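Der Greifer, um den es geht, wiegt weniger als eine volle Wasserflasche und macht trotzdem die meiste Arbeit. Kourosh Soltani betreut bei Ovmont die Handgreifer, mit denen Bediener Greifbewegungen an Verpackungen vormachen. Die Aufnahmen gehen später an die Zelle Nernix, in der ein Roboterarm die gleichen Finger trägt.

„Die meisten fragen nach der Software“, sagt Soltani. „Ich rede lieber über Gelenkstifte.“ Jeder Greifer hat in seiner Werkstatt ein Heft. In dem für Gerät 209 stehen 823 Betriebsstunden, zwei Sätze Fingerbeläge und ein getauschter Gelenkstift.

Vor jeder Schicht bewegt er beide Arme einmal von Hand durch den ganzen Weg. Dabei achtet er auf Spiel in den Gelenken und darauf, ob die Finger gleichzeitig in der Mitte ankommen. „Wenn der linke früher da ist als der rechte, schiebt er das Teil weg. Der Bediener gleicht das mit dem Handgelenk aus und merkt es gar nicht. Der Roboter gleicht nichts aus.“

Danach kommt die Kamera. Sie muss beide Finger bis zur Spitze erfassen, auch wenn der Greifer ganz geöffnet ist. Soltani legt dafür ein Tuch mit Linienraster auf den Tisch und vergleicht das Bild mit einer gespeicherten Referenz. 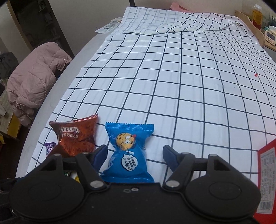
Am schwierigsten sind für ihn Folienpackungen. Sie glänzen, geben nach und sehen nach jedem Griff etwas anders aus. „Ein Karton verzeiht einen Millimeter. Bei einer Kekstüte rutscht der Belag auf der Folie, und dann hat man nur noch die Naht in den Fingern.“ Die Beläge wischt er mit einem fusselfreien Tuch und Isopropanol ab, bei Folie alle 216 Griffe. Die Zahl stammt aus einer Versuchsreihe vom September. Danach ließ die Haftung messbar nach.

Lilla Veres wertet die Aufnahmen aus und schickt ihm eine Liste, wenn etwas auffällt. Von den letzten 746 Griffen musste sie eine ganze Gruppe aussortieren. „Die Öffnungsweite sprang zwischen zwei Werten, obwohl die Finger stillstanden“, sagt sie. Zuerst vermutete sie einen Fehler beim Einlesen. Soltani löste die Mittelplatte und fand darunter einen Stecker, der nicht ganz eingerastet war. Die Reparatur dauerte vier Minuten, die Suche einen Vormittag.

Seitdem prüft er den Stecker bei jeder Wartung mit. Schrauben zieht er mit dem kleinen Drehmomentschlüssel nach, nie nach Gefühl. „Zu fest ist schlimmer als zu locker. Dann klemmt der Arm, und man sucht den Fehler wieder im Gelenk.“

Was er als Nächstes ändern will? Die Beläge, sagt Soltani. Die jetzigen sind verklebt, und beim Abziehen bleibt fast immer ein Rest am Finger. Ein Muster zum Aufstecken liegt schon in der Schublade, getestet hat er es bisher nur an Gerät 209.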